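PRESS RELEASE
Tue 16 June
For immediate use

Gendutley opens can sorting room at Edley, drinks trays to follow in August

Gendutley, the shop fittings and storage firm, has opened a small sorting and packing room at its Edley site. Up and running now. The room is for drinks cans only: mixed cans in, made-up trays out, ready for corner shops, canteens and village halls that don't want a whole pallet of one thing.

Orders start at 16 cans. Any mix, slim or standard, 2 trays minimum for delivery. Collection from Edley is free, any size of order.

The trays are painted wood, open at the top, screwed together from flat boards. They come back to us, get wiped down and go out again. No shrink wrap. Customers pay a deposit per tray and get it back on return, or leave it on account and forget about it, most do.

First designs were by Mäkelä, our joinery partner, who also made the shelving for the Sirkska shop refit last year. Mäkelä has supplied 112 trays so far with another 40 on order. Blue for the first batch. Other colours may follow if customers ask, we have had requests for green allready.

Cans are checked by hand before they go in. Dents at the rim, lifted tabs, sticky lids: out. Anything rejected goes back to the supplier, not into the bargain bin. Short dates are marked on the delivery note and priced down, and customers can refuse them.

Slim cans were the awkward bit. They roll about in a tray made for standard cans and nobody wants a rattling van, so slim and standard are now packed at seperate ends with a divider between. Dividers lift out for cleaning.

Cans and tray at Edley, and a closer look at a lid with its red pull tab: 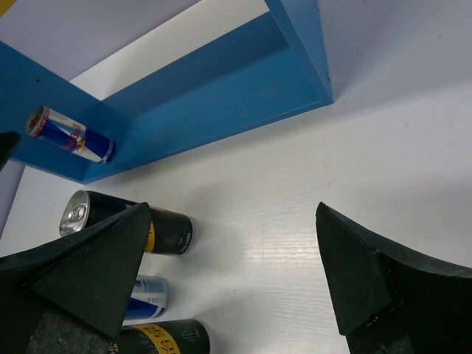
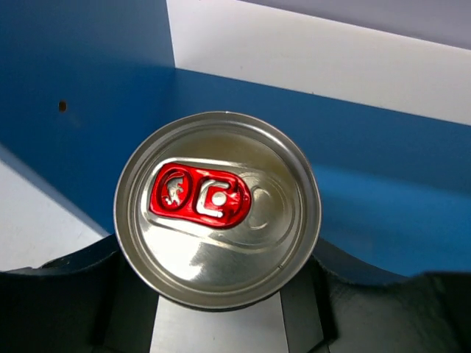
Delivery covers Edley and the villages either side, weekday mornings. Sirkska is taking trays from the first week, as a trade customer, for its staff canteen. Wider delivery from August, subject to a second van.

Trade price list on request from the Gendutley sales desk. Please say if you want slim cans, standard or both, and whether you have somewhere dry to keep empty trays between drops. Visits to the packing room by arrangement, mornings best, parking at the rear of the building.

Ends

Notes to editors: Gendutley makes and supplies shelving, trays and counters for small shops. Further pictures from the press desk.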